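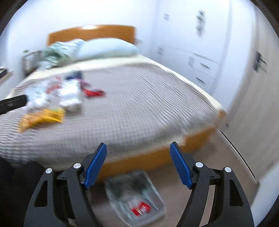

Plarnari hand-held gripper now shipping from Movport

Movport has started taking orders for the Plarnari, a hand-held gripper for recording household tasks. The operator squeezes a handle, the two jaws close, and a wide-view camera mounted behind them records what the fingers are doing. The recordings are then used to train robot arms fitted with the same jaws.

The jaws are black plastic and turn on small metal pivot screws. Each one has a blue pad at the fingertip, and the pads are angled slightly toward each other so they meet flat when closed on something thin. Cut-outs near the base of each jaw keep the weight down. The full unit, with camera and handle, weighs 535 grams.

Radomír Rusnák, who leads the hardware side at Movport, said the pads were the part that changed most during development. The first version used a harder material and tended to drop paper and flat packets. The current pads are softer and can be swapped by hand. Each kit comes with 2 spare pairs.

The company has been trying the gripper in furnished homes in Tandthorpe. Bedrooms have been a large part of that work: picking small items off a bedspread, sorting them into a tray on the floor, moving pillows and folding cloths. Natália Danko ran most of those sessions and wrote the task sheets that come with the kit. There are 84 tasks in the first set, grouped by room, and buyers are free to change them or add their own.

Battery life is about 118 minutes with the camera running. Fast movement still causes some blur, particularly on fine patterns such as ribbed or striped fabric. The manual suggests slowing down when turning from one surface to another. A firmware update planned for later in April will add a shorter exposure setting for well-lit rooms.

The kit includes the gripper, camera, charger, spare pads, a carrying case and the printed task sheets. Recordings are saved to a memory card and can be opened in Policarpio, the desktop program Movport supplies for trimming and labeling clips. Policarpio runs on Windows and Linux. A left-handed handle is available on request at no extra charge.

Orders placed before the end of the month will be sent out in the order they are received. Labs that want to try a unit first can ask for a two-week loan. Write to Peter Hrnčiar at the Movport sales desk and include a delivery address and the number of operators.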